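Folding table inspection – garment room, Oltimard unit 2
Month: February
Inspected by: Märta Eide
Form: Ustel table and work area, 8 items

1. Table covering
Pass with comment. The brown covering lies flat over the working area. No lifted corners found by hand. One soft spot under the covering at the short end, to be checked again when it is next replaced.

2. Grid tape
Pass. Dark blue strips run lengthwise and crosswise and are used for squaring up garments. Edges rubbed with a fingertip along the full run – no adhesive picked up on a white test cloth.
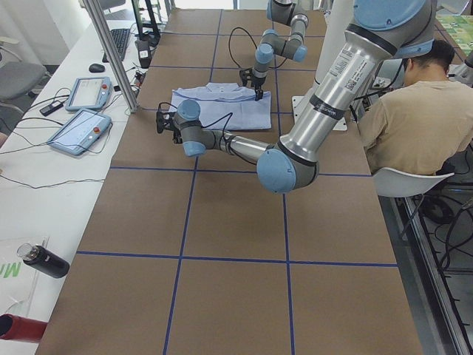 3. Seating
Pass. White plastic chair at the side of the table. Legs even, no cracks under load. Chair to be pushed in at end of shift.

4. Hand tools
Comment. Tools used beside the table are to be signed out on the Dauda sheet and returned to the rack before garments are moved. The sheet had 2 open lines at the time of inspection. Supervisor to close them out.

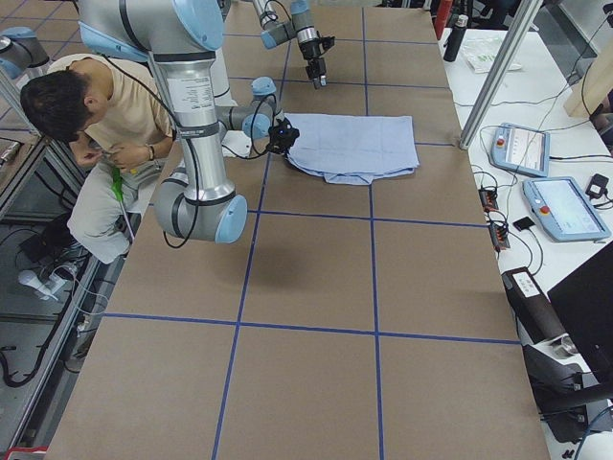 Item 4. Folded light blue cloth on the grid; green-handled item in use at the side of the table.

5. Garment condition before folding
Pass. Striped and plain shirts checked for pins, loose buttons and damp. None found in the sample of 6. Light cotton marks easily, so the covering must be wiped with a dry cloth before each batch. The fold should be kept parallel to the nearest tape line.
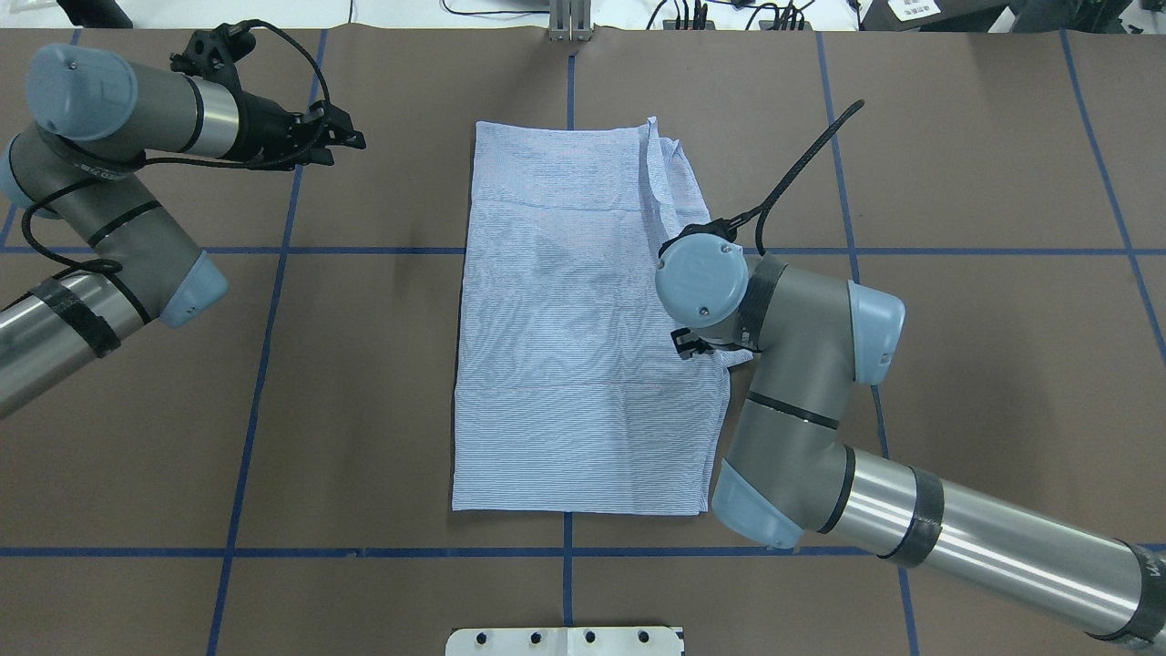 Corners that crumple are to be laid flat again before the next fold. A garment with a crease set across the collar goes back to pressing and is not stacked.

6. Lighting
Pass. Meter reading 600 lux at table height, taken at 10:30 a.m. with the blinds down.

7. Cables and clearances
Comment. Loose cable runs are to be kept off the garment during folding. Walkway behind the chair clear. Fit Sestitwood clips along the table edge before the next inspection. 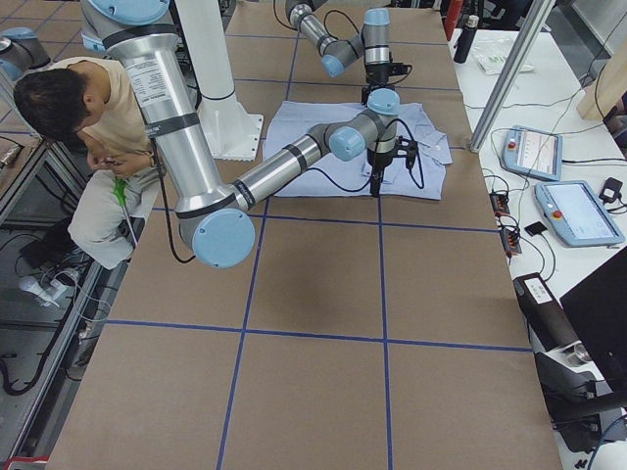 Item 7. Shirt at the far end of the table, black cable reaching the fabric.

8. Pedestal and base plate
Pass. Plate seated firmly, no movement when pushed by hand.

Open actions: items 1, 4 and 7. Copy to shift office.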